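Paltden Residents' Services Group
Minutes of the October meeting, household machines working party

Held in the upstairs meeting room, Friday, start 6:30 p.m.

Chair: Keir Munro
Also attending: members for kitchens, laundry, stores and night staff; one guest from the Bonsu house
Apologies: received from the member for transport

1. Minutes of the last meeting

Approved with one correction. Under item 4 the trial dishwasher loader was listed as belonging to the Bonsu house. It is on loan to both houses and the loan agreement is in both names.

Matters arising: the stores member had asked for a longer extension lead for the floor scrubber. Bought and in use. The old lead has been thrown out.

2. Floor scrubber (Hamach)

The laundry member reported on the scrubber's first full month. It does the long corridor and the day room without anyone walking behind it. It does not do the stairs, the bathrooms or the strip under the radiators, and these are still mopped by hand every morning.

The night staff member said the machine is quiet enough to run after 10 p.m., but it stops at the fire door and sends an alert to the duty phone. Staff have been getting up to let it through. Keir Munro asked whether the door could be held open. It can't, under the fire rules. Agreed that the scrubber will be given two separate routes, one on each side of the door, and carried across at shift change.

Running cost so far is in line with what was quoted. The pads wear faster than the supplier said they would.

Action: laundry member to set up the two routes and order pads.

3. Towel folding

The guest from Bonsu spoke about the folding machine they had on trial over the summer. It folds bath towels well if a person clips each one in by the corners. Hand towels came out crooked and fitted sheets could not be done at all. Over the trial it folded 600 towels, and the laundry team there thought they could have done them in less time by hand, though with sorer wrists.

There was some discussion about the wrists. Two of our own laundry staff have had time off for this and the night staff member felt the comparison should not be on speed alone. Keir Munro agreed but said the price asked is too high for a machine that does one size of towel.

Agreed not to go ahead this year. To be looked at again if the supplier brings out something that feeds itself.

4. Fetching and putting away (Zorcombe)

Keir Munro went through the report from Zorcombe, who are developing an arm and gripper for small jobs in kitchens and dining rooms: picking up bottles, clearing tables, putting things back on shelves. Copies had been sent round beforehand.

The work in the report was done in simulation, in computer-made rooms. Zorcombe ran 1,005 attempts at picking up a household item and setting it down somewhere else. They report good results with upright items that have room around them, and poor results with cutlery, cloths, and anything lying flat.

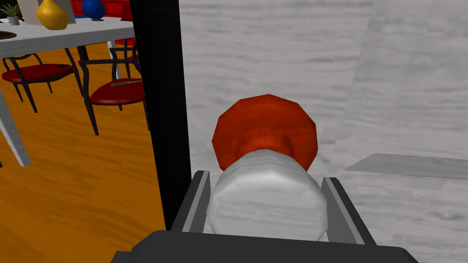 The kitchens member said bottles are the easy part. On an ordinary evening the tables have spilled sauce, napkins stuck to plates and somebody's glasses case among the cups, and the person clearing has to know which of those to leave alone. She would want to see it deal with a table after supper before giving an opinion.

The stores member asked how firmly it grips. A hard squeeze on a soft bottle with the cap loose would make more work than it saves. The report doesn't cover this. Keir Munro will ask, and will also ask how it manages with wet items and with clear glass.

The guest asked about doorways and ledges. Our serving hatch is narrow and the shelf inside is deep, so anything reaching in from the dining side would have to come in nearly level. Zorcombe have asked for measurements of the hatch so they can build it into their next set of tests. No objection to sending them.

Several members said residents should be asked before any machine moves about in the dining room at mealtimes. Agreed. It was also agreed that no dining room hours will be cut on the strength of a trial.

The general view was that this is some way off being useful to us – perhaps worth a visit, but nothing to budget for.

Action: Keir Munro to write to Zorcombe with the questions above. Kitchens member to measure the hatch and the shelf.

5. Dishwasher loader

Still on loan. It handles plates and side plates. Mugs have to be put in by hand as it leaves them the right way up and they fill with water. The kitchens member is happy to keep it until the loan ends but would not pay for it. Bonsu are of the same mind.

Agreed to return it at the end of the loan.

6. Any other business

The tea urn in the day room is dripping again. Passed to maintenance.

The night staff member asked for the duty phone to be replaced, as the battery does not last a shift now that the scrubber alerts go to it. Agreed.

Next meeting: same room, same time. The kitchens member will bring the hatch measurements.

Meeting closed 8:05 p.m.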